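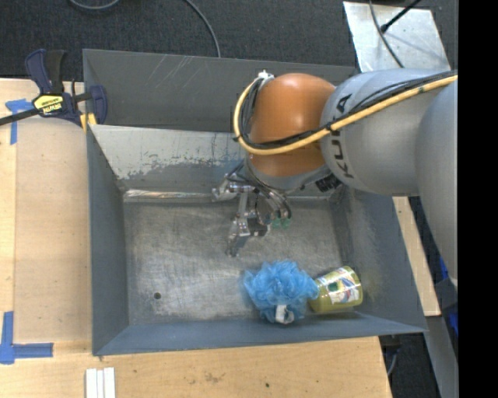
Blue mesh pouf and yellow-green container in the gray metal bin.

363 shares – 4 comments

How to Sort and Clean Bath Items in a Metal Bin

A wide metal bin is a practical place to sort the contents of a bathroom shelf. It contains drips and can be wiped down in one pass. The method below covers mesh poufs and closed containers, the two kinds of item that collect the most soap residue.

What you need

A rectangular metal bin with sloping sides, a stable work surface, mild dish soap, white vinegar, a soft brush and two dry cloths. Any bin large enough to keep the items apart will do. The Skostmont utility bin and the older Insaurralde pattern are both suitable. Peeling coating on the inner walls does not affect the work, but remove loose flakes first.

Step 1. Position the bin

Set the bin flat on the work surface. On a wooden surface, lay a cloth underneath. Place the items toward the near side, with clear space between them. Keep the seam at the back wall free, as residue settles there and is slow to brush out.

Step 2. Clean the pouf

Check the cord and the center tie. If either is frayed, discard the pouf. Otherwise mix 700 ml of warm water with 65 ml of white vinegar in a separate bowl and submerge the pouf for 20 minutes. Squeeze it several times, rinse under running water until no foam appears, and shake it out. Do not wring it – twisting pulls the mesh loose from the tie.

Step 3. Clean the containers

Close the lid firmly. Wipe the outside with a damp cloth and a drop of soap, working from top to bottom. Brush the groove below the lid, then dry the base completely. A container with a wet base leaves a ring on most shelves. Labels from an Etex or Nuka printer tolerate a damp cloth but should not be soaked.

Step 4. Dry and return

Hang the pouf from its cord in moving air for at least four hours. Stand containers upright on the second cloth. Do not dry either item in the bin, where water collects at the lowest edge.

Step 5. Wipe the bin

Wipe the floor first, then the sides, then the rear seam. Scratched areas need a second pass with a dry cloth. Store the bin upside down.

Repeat monthly. Replace poufs every April and October if they are in daily use.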